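# Taking Care of a Wood Baseball Bat

A wood bat will last a full season of weekend games if it gets a little attention between them. Most of the bats people bring to the bench have been left in a car trunk or leaned against a damp garage wall. The tips below are for maple, ash and birch bats used by adult and high school players.

## After a game

Wipe the barrel with a dry cotton rag. Ball marks and dirt come off with a little rubbing alcohol on the rag, but keep it light and stay off the logo, which will smear on the cheaper models. Don't run a bat under the faucet.

Pine tar builds up on the handle. Scrape the thick part off with a plastic putty knife, then wipe down what's left with mineral spirits. Let the handle air out overnight before you put on more. Rags with mineral spirits on them go outside, laid flat to dry, never in a pile.

## Checking for cracks

Hold the bat by the knob and tap the barrel on a wood floor. A sound bat rings. A cracked one gives a dull buzz you can feel in your fingers. Look hardest at the handle, where the crack often hides under the tape. A cracked bat is done for games and for batting practice. Glue won't make it safe.

On ash, watch for flaking on the face of the barrel. Rubbing the barrel hard with a smooth bone or a glass bottle presses the grain back down. Give it 80 strokes, turn the bat a little and go again. Maple doesn't flake the same way and needs less of this. 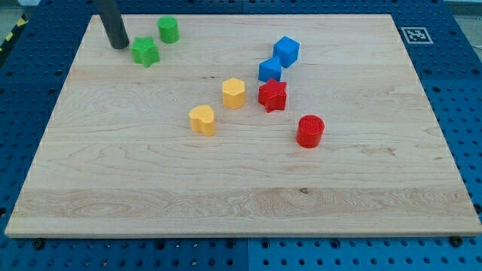 *Pale boards with wavy grain near one edge.*

## Sanding a handle

If the handle feels thick or sticky, it can be sanded. Start with 220 grit, go with the grain, and finish with 320. Take off very little and try your grip often. Wipe away the dust and put on two thin coats of clear finish. I use Tondia satin, which dries hard and doesn't turn yellow. Wait 4 days before swinging.

Check your league's rules before you change anything on the barrel. Most of them allow handle work and pine tar only up to a set distance from the knob.

## Grip tape

Pull the old tape from the top down and clean off the glue with mineral spirits. Start the new tape at the knob and overlap each turn by a quarter inch. Flornero cloth tape holds up well in the heat. The Vekia foam kind is softer but tears near the knob after a month or so of steady use.

## Winter storage

Put bats away in November, or whenever your last game is. Stand them straight up, knob down, in a closet inside the house. Garages and attics swing too much between hot and cold. A bat that leans at an angle for months can warp, and a bat that dries out too far gets light and breaks sooner.

Weigh each bat on a kitchen scale before storing it and write the number on masking tape around the knob. If it has changed a lot by spring, save it for the tee.

*Last updated 8 June 2019*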